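4. Preparing the Chamber for a Major Address

This section describes how to set up the Komesley captioning and teleprompter system before a long formal speech, for example the yearly address of a mayor, a governor or a council president. For ordinary meetings please use Section 3. The ordinary set-up has no second prompter and no delay line, and it is not enough for a speech which will be carried live by outside broadcasters.

Read the whole section one time before you start. Some steps must be done on the day before, and they cannot be made up later.

4.1 What you need

The Komesley control unit, with firmware 2 or later
Two prompter screens with their glass panels (left and right)
One confidence monitor for the back wall of the chamber
The Corkholm caption encoder, with its own power supply
The speech text as a plain text file, and one printed copy in large type
The list of guests who will be named from the floor
The seating plan, with the places of the members who enter in procession

Note: The office of the speaker will often send the text as a formatted document. Convert it to plain text yourself. The automatic import keeps hidden comments and deleted words, and these can appear on the prompter glass in the middle of the speech.

4.2 On the day before

1. Switch on the control unit and wait until the green lamp stops blinking. This takes up to two minutes.

2. Open the menu Event and choose New Address. Do not choose New Meeting. The two types cannot be converted into each other after they are saved.

3. Enter the name of the chamber, the title of the speaker and the planned starting time. The title you enter is the title that will show on the lower third of the broadcast picture, so check it with the clerk. "Governor" and "The Honorable" are handled differently from one state to another.

4. Load the speech text. The screen shows the number of paragraphs and the expected reading time. The standard speed is 114 words per minute, and this is right for most speakers in a large room. If you know that the speaker is faster, change the speed now and not during the speech.

5. Mark the applause points. Put the cursor at the end of the sentence and press Hold. The prompter will stop there by itself and will wait for your hand. You can mark up to 143 points in one file.

6. Mark the names of guests. The caption encoder does not know unusual names and will guess them by sound. Open the menu Words, choose Guest Names, and type each name as it must be spelled.

7. Save the file and write down the revision number, which is printed in the lower right corner of the control screen.

Caution: Do not leave the speech text on the control unit overnight if the text is under embargo. Save it on the removable card, remove the card, and give it to the person who is responsible for it. The unit itself has no lock.

4.3 Placing the prompters

1. Put the two glass panels to the left and to the right of the lectern, each one arm length farther forward than the lectern's front edge.

2. Turn each panel until the speaker, looking into it, also looks at the middle of that side of the chamber. Members on the far benches should have the feeling that the speaker talks to them.

3. Set the height. The center line of the glass must be at the eye level of the speaker, standing. Ask for the height from the office of the speaker, and use the scale on the pole.

4. Tighten the collar on the pole by hand. Tools will damage the thread.

5. Run the video cables under the carpet channel. If your chamber has no carpet channel, use flat tape over the full length of the cable, and keep the center aisle free. The procession comes through the center aisle and people there stop to shake hands, so they do not look at their feet.

Note: In some chambers the presiding officers sit directly behind the speaker and are always in the television picture. Check from the main camera position that the glass panels do not cover their faces. Moving a panel a small distance outward is usually enough. 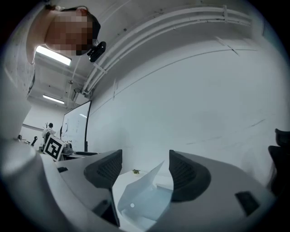 6. Connect the confidence monitor on the back wall as the third output. It always repeats the left panel. If the glass fails, the speaker can continue from this monitor, and most speakers need only a few seconds to find it.

7. Put the printed copy of the speech on the lectern, opened at the first page, with the pages loose and numbered. Do not staple them.

4.4 Connecting the captions

The caption encoder takes the words from two places: from the prepared text, and from the microphone. When both agree, the prepared text is used. When the speaker leaves the text, the encoder changes to the microphone and writes what it hears. The change back is also automatic, but it needs one full sentence to find its place again.

1. Connect the encoder to port C of the control unit. Ports A and B are for the glass panels only.

2. Connect the lectern microphone to the encoder input marked FLOOR. Do not use the mixed sound of the room. Applause in the mixed sound is read by the encoder as speech.

3. On the encoder, choose Source, then Both.

4. Set the delay. The factory value is 332 milliseconds. Leave it unless the broadcaster asks for another value in writing.

5. Open the test page and read two sentences from the speech, then say one sentence that is not in the speech. Look at the lamp marked TEXT. It should be on for the first two sentences and go out for the third.

6. If the lamp stays on, the encoder is not hearing the microphone. Check the cable, then check that the mute button on the lectern is released.

Caution: The test page sends captions to every connected output, also to the outside broadcaster. Tell them before you start the test. Do not use sentences from an embargoed speech for the test when the broadcaster is already connected; use the sample text "Corkholm 1" in the memory of the encoder.

4.5 Rehearsal

Ask for a rehearsal with the speaker. If the speaker has no time, ask for a staff member of the same height.

1. Let the person read the first page and the last page at full voice.

2. Follow with the hand wheel. The line being read should stay on the third line from the top. If you are always ahead, you are turning with the text and not with the voice — close the script window and listen only.

3. Stop at one applause point and wait for ten seconds. Then continue. The person at the lectern should not need to look down.

4. Ask whether the letters are large enough. Many speakers will say yes out of politeness, so make them one step larger and ask again.

5. Save the settings under the name of the speaker.

4.6 One hour before the speech

1. Put in the card and load the final text. Compare the revision number with the number given to you by the office of the speaker. The text is often changed in the last hour, and the file name often is not.

2. Look through your applause points. When paragraphs were moved, the points move with them, but when a paragraph was rewritten, the point is lost and must be set again.

3. Check the guest names again. Guests are added late.

4. Set the control unit to Lock Menu. From now only the hand wheel, the Hold button and the Blank button will work.

5. Put both glass panels on Blank. The panels must stay blank during the procession and the introduction, as people standing near the lectern can read them.

4.7 During the speech

Press Show when the presiding officer begins the introduction. The first line should stand on the glass before the speaker reaches the lectern.

When there is applause, do not move the wheel. Some speakers begin the next sentence while the applause is still going, and some wait for complete silence. You will learn this in the first five minutes.

If the speaker leaves the text, stay where you are. Do not search forward. In most cases the speaker returns to the same line. If the speaker jumps over a paragraph, turn slowly until you see the words that you hear.

If a protest or a call from the gallery stops the speech, keep the text on the glass and change the encoder to Text Only. In this mode it will not write words from the gallery into the captions. Change back to Both when order is restored.

Caution: Never press Blank as an answer to a disturbance. The speaker will lose the place, and so will you.

4.8 If something fails

One glass panel is dark: continue. The speaker will use the other side. Do not walk to the panel during the speech.

Both panels are dark, confidence monitor is working: the fault is in the panel power supply. Continue with the wheel as normal.

All three outputs are dark: press and hold Restart for five seconds. The unit returns to the last line it showed. During this time the speaker uses the printed copy.

Captions have stopped: change the source to Microphone. If there are still no captions, inform the broadcaster by telephone, so that they can start their own service.

Captions are in the wrong place: change the source to Microphone for one paragraph, then back to Both.

4.9 After the speech

1. Press Blank, then End Event.

2. Export the captions as spoken. This file is different from the prepared text, and the clerk will need it for the record.

3. Remove the speech text from the control unit with Delete and Clear. Delete alone keeps a copy.

4. Let the glass panels cool before you put on the covers.

For an address with a formal reply from the opposing party, go to Section 5. The reply is made as a separate event and must have its own file.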